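Inicio > Proyectos de fin de grado > Robótica y automatización > Memorias

Imprimir esta página | Enviar por correo electrónico

Reanudación no controlada del movimiento en la célula de dos brazos Zimska: análisis del fallo y medidas adoptadas

Autora: Fionnuala Mulligan
Tutora: Philomena Mulligan
Laboratorio Rainer de Automatización

Resumen

La presente memoria documenta un fallo de seguridad detectado durante los ensayos de clasificación de objetos domésticos en la célula Zimska. Tras una pérdida momentánea de comunicación con la muñeca del brazo derecho, el controlador restableció el enlace y ordenó a la articulación alcanzar la consigna vigente sin rampa de velocidad. El brazo recorrió en un solo movimiento la distancia acumulada durante el corte y golpeó el brazo izquierdo. No hubo daños personales. Se describen las condiciones del ensayo, la secuencia del fallo, las pruebas realizadas para reproducirlo y las modificaciones introducidas en el programa supervisor.

1. Objeto y alcance

El proyecto tenía como objetivo inicial evaluar el reparto de tareas entre dos brazos que comparten una misma superficie de trabajo. A raíz del incidente, la tutora autorizó la modificación del alcance, de modo que los capítulos dedicados al rendimiento se redujeron y el análisis del fallo pasó a ser el contenido principal. Los resultados de clasificación se conservan en el anexo B y no se discuten en este documento.

Quedan fuera del alcance el diseño mecánico de los brazos y la selección de las pinzas, que proceden de un proyecto anterior del laboratorio.

2. Descripción de la célula

La célula consta de una mesa de madera rodeada por un bastidor de perfil de aluminio negro, con un brazo montado en cada lateral. Ambos alcanzan la zona central, donde se depositan los objetos sueltos. El programa supervisor, denominado Flulero, asigna cada objeto a uno de los brazos y reserva el espacio central mediante un testigo: el brazo que no lo posee debe permanecer detenido en su posición de espera.

Los recipientes de destino son cestas de plástico de cuatro colores (rojo, amarillo, verde y azul). La asignación de objetos a cestas se modifica en cada serie, y las propias cestas se cambian de sitio para que el programa no dependa de posiciones memorizadas. Cada pinza dispone de dos dedos negros y trabaja con una cámara de muñeca, cuya imagen se emplea en la aproximación final al objeto.
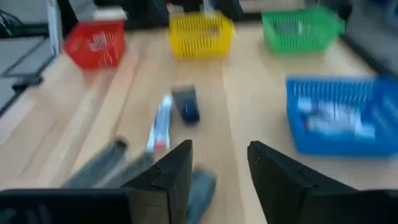
3. Descripción del incidente

El fallo se produjo en el ciclo 873 de la campaña, en julio, a media tarde. El brazo izquierdo poseía el testigo y se encontraba en descenso sobre la zona central. El derecho acababa de depositar un objeto y regresaba a su posición de espera.

Según el registro de Flulero, la muñeca del brazo derecho dejó de responder durante el regreso. El supervisor mantuvo activa la última consigna válida y continuó actualizando la trayectoria, conforme a lo previsto en su configuración original. Al recuperarse la comunicación, la articulación recibió una consigna muy alejada de su posición real. El accionamiento intentó corregir la diferencia a la velocidad máxima permitida y los dedos de la pinza derecha impactaron contra el último eslabón del brazo izquierdo.

La operadora pulsó la parada de emergencia después del impacto. El registro muestra que ninguna de las protecciones automáticas llegó a actuar.

4. Análisis de causas

4.1. Causa inmediata

La inspección posterior reveló un contacto intermitente en el conector de la muñeca derecha. El cableado discurre por el exterior de los eslabones y forma bucles cuya longitud varía con la postura del brazo. En las posturas más plegadas, el bucle próximo a la muñeca transmite esfuerzo al conector y puede desplazarlo parcialmente.

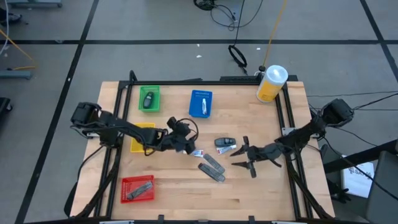 Para confirmar esta hipótesis se repitió 100 veces el movimiento de regreso con el brazo izquierdo retirado a su posición de reposo y la velocidad limitada. El corte se reprodujo en varias de las repeticiones, siempre con el antebrazo plegado hacia la base. Con el cable sujeto provisionalmente mediante una brida adicional no volvió a registrarse.

4.2. Causas de fondo

El conector defectuoso explica el corte, pero no el movimiento posterior. En la revisión del programa se identificaron dos deficiencias. En primer lugar, la función de vigilancia del bus toleraba interrupciones sin pasar a estado de fallo, ya que el temporizador se había desactivado en una fase previa de puesta a punto y no se restituyó. En segundo lugar, el restablecimiento del enlace no comprobaba la diferencia entre la posición medida y la consigna.

El testigo del espacio central tampoco ofrecía protección. Se trata de un mecanismo lógico que regula las órdenes de trayectoria y carece de efecto sobre un accionamiento que ya persigue una consigna. La evaluación de riesgos inicial lo consideraba, por error, una medida de seguridad.

5. Medidas adoptadas

a) Se restituyó el temporizador de vigilancia con un umbral de 128 ms. Superado este valor, ambos brazos se detienen y la célula exige rearme manual.

b) Tras cualquier pérdida de enlace, la consigna se iguala a la posición medida antes de habilitar el accionamiento.

c) Se modificó el recorrido del cable en las dos muñecas y se añadió un punto de sujeción antes del conector.

d) La lista de comprobación previa a cada sesión incluye ahora la verificación del temporizador, con firma de la persona responsable.

La propuesta de separar físicamente las zonas de trabajo se descartó por incompatible con el objeto del proyecto. Se acordó, en cambio, reducir la velocidad máxima de ambos brazos en la zona central.

6. Verificación

Una vez aplicadas las medidas, la campaña se reanudó y se prolongó hasta completar 3684 ciclos. En ese periodo la vigilancia del bus actuó en dos ocasiones, ambas en el brazo izquierdo, y la célula quedó detenida sin movimiento residual apreciable. El conector correspondiente fue sustituido.

La prueba de desconexión deliberada se efectuó en cinco posturas por brazo, siguiendo el procedimiento Ustemness del laboratorio. En todas ellas el rearme se produjo sin desplazamiento de la articulación.

7. Limitaciones y trabajo pendiente

La vigilancia se ejecuta en el mismo ordenador que Flulero, por lo que un bloqueo de este equipo dejaría sin efecto las medidas a) y b). Se recomienda trasladar ambas funciones a un módulo independiente antes de autorizar ensayos con personas dentro del alcance de los brazos. Hasta entonces, la carga y retirada de objetos deberá realizarse con los accionamientos sin tensión.

No se ha estudiado el comportamiento de la célula ante la pérdida simultánea de comunicación en los dos brazos. El ensayo correspondiente figura en la planificación del próximo curso.

Imprimir esta página | Enviar por correo electrónico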